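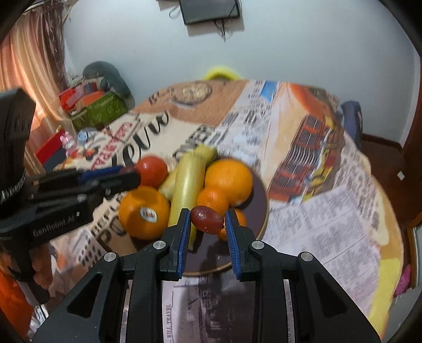
Grape between the fingers, fruit plate, two-gripper setup.

Home Notes Hardware Archive Contact

Reading time: 8 min

10/3/23

I have been collecting grasp demonstrations with hand-held grippers since May, and the notes have grown long enough that they should be in one place. What follows covers the fruit plate task only. The drawer and towel tasks use different rules and I will write those up when the rules stop changing.

The task is simple to state. A plate of mixed produce sits on a table. The operator holds one gripper in each hand, picks an item, lifts it clear of the pile, and sets it down at a target. One item per episode. The policy gets the camera view from the gripper, the finger width, and the pose track. It does not get the name of the item, and it does not get to see the operator's face or hear anything they say.

Benito Arrieta wrote the original task sheet for what we called Clultholm, a folder of scripts that became a project by staying around. His sheet said "pick fruit, place fruit" and fit on an index card. Most of my work has been finding out what the card left out.

Why small items are expensive

An orange is forgiving. The fingers can arrive off center, one pad can touch well before the other, and the orange rolls a bit and settles between them. The range of final widths is narrow and the force needed to lift is well inside what the pads can supply without damage.

A grape is a different kind of sample. The useful contact area is near the tips. If the operator goes in deep, the knuckles of the gripper hit the neighboring fruit before the pads meet the grape. If they stay shallow, the grape squirts out along the ridges. The margin between a grip that holds and a grip that splits the skin is only a small part of the trigger travel, and the trigger on a hand-held unit has no force readout, so the operator has to learn it by feel.

My first batch was 200 episodes with equal time given to each type of item. That was the wrong unit. Equal time produced plenty of oranges and very few grapes, and a good share of the grape episodes had to be thrown out. The policy trained on that batch approached everything as if it were an orange. It opened to full width, came straight down, and closed on whatever was below. On large fruit this looked competent. On grapes it pushed the grape into the gap between two oranges and closed above it.

The second batch was balanced by kept episodes per type. This took longer and gave a better result on small items at no cost I could measure on the large ones.

The lift

The segment I care most about is the short hold after the lift, with the item up off the pile and the fingers still. Operators want to skip it. They have the item, they know where it goes, and the natural motion is one curve from pile to target. Played back, such an episode has no clean point at which the grasp can be called good or bad.

I now ask for a pause at the top. The rule on the current sheet reads: lift until there is air under the item, stop, then go. With the pause in place, the script that labels grasp success gets a steady run of images to work with, and the finger width trace goes flat in a way that is easy to find. Petronella Naidoo objected that this would teach the policy to pause. She was correct. It pauses. I trim most of the flat section before training and keep a short piece of it, and the deployed motion now has a slight hesitation at the top that I can live with.

Backgrounds

Early sessions used a bare gray board. The policy learned the board. Moved to a kitchen table it failed on reaches it had been making all week.

Since then the rule has been to use real rooms with whatever is in them, and busy cloths where possible. The newspaper-print cloth has been good value. It carries small text, large letters, a printed clock face, a red truck and a lot of orange and yellow around the truck. That last part matters. A detector that leans on color will find the truck interesting. Segmentation on the early model leaked off the edge of the plate and into the border of the cloth, and it kept doing so until enough sessions with that cloth were in the training set.

The dark plate works in the other direction. It gives strong contrast against the oranges and weak contrast against a dark red grape once the grape is down in the pile. I keep it in rotation for that reason and swap it with a white one between sessions. Plates change only between sessions, never within one, so that the plate can be stored as session metadata and not as a per-episode field that someone will forget to fill in.

Stickers stay on the fruit. Benito's sheet said to remove them. I reversed that. Fruit in a house often has a sticker on it, and a policy that has never seen one has a gap that costs nothing to close.

Arranging the pile

For a while I built each pile by hand with some care, with the small items on top where they were easy to reach. This is a form of cheating that takes some time to notice. The success rate on the collection table was high, and the success rate on a pile made by someone else was poor.

The present procedure is as follows. Long items go in first, standing or leaning as they fall. Round items go in next, large before small. Grapes are dropped last from a low height and stay where they land. If a grape lands under something, the episode is to get it out or to log it as unreachable. Unreachable is a valid label. I have 11 of those so far and would like more, as they are the only examples of the policy being shown when to leave something alone.

The pile is rebuilt after every 50 episodes, or sooner if juice gets on the pads. The ridges on the pads hold pulp, and a pad with pulp in it grips differently from a clean one. Wipe with a damp cloth, then a dry one. Do not use the scented wipes. They leave a film that takes most of a session to wear off.

Two hands

Every episode is recorded with both grippers, even when only one does any work. This doubles the storage and I have been asked to justify it. There are two reasons. The idle gripper provides a second viewpoint on the grasp, and that has settled many arguments about whether a grape was held or just balanced. Second, idle is a behavior that has to be learned. A policy trained on one-arm episodes and then given two arms will do something with the other arm, and what it does is not good.

The instruction for the idle hand is to hold the gripper pointed toward the plate, clear of the working one, and keep it there. Small drift is fine. Large moves such as scratching an ear or reaching for a cup end the episode. Operators get tired in the idle arm before the working arm, something I did not expect and have confirmed on myself.

Session length

I tried long sessions first. Quality falls off late in a session, and the fall is easy to see in the approach paths, which get straighter and faster as the operator stops looking for a good angle. Fast is not bad in itself. The problem is that late-session episodes fail in the same few ways, so the extra failures do not carry much new information.

Short sessions with a real break work better. During the break the operator does not label. Petronella tried combining the two and the labels from those breaks had to be redone.

Labels

Each kept episode gets four fields: item type, result, number of contact attempts, and a free text note. The free text note was meant to be temporary. It has been the most useful of the four. Typical entries are "went in from the left because the cucumber was in the way" or "second try, skin slipped." When a cluster of failures turns up in evaluation, I search the notes before I look at any video.

Wrinkled grapes get their own tag. A fruit that has been out for a few days deforms more at the same finger width, and the width trace for a soft grape looks like the trace for a smaller firm one. Without the tag, the model averages the two. I buy grapes at the start of the week and keep using them, so the tag fills up without extra effort.

State of the set

The fruit plate set now stands at more than 1,000 kept episodes. The split by item is close to even, with pears short, since I dislike buying them. Rooms are still the weak axis. Most of the set was recorded in a handful of them, and the held-out room gives results clearly below the rest.

Next steps, in order:

Record in new rooms before recording more fruit.
Add bowls. A raised rim changes the approach angle and the current set has nothing to say about it.
Move the converter from Brostis to the new format, and keep the old files until the numbers match.
Rerun the small item evaluation with the pause trimmed to different lengths.

Petronella has the Bakilana scripts for the pose track cleanup and is rewriting the part that drops the first moments of each episode – it was dropping too much, and on short grape episodes it sometimes removed the start of the approach. Until that is fixed, hold still for a moment after pressing record.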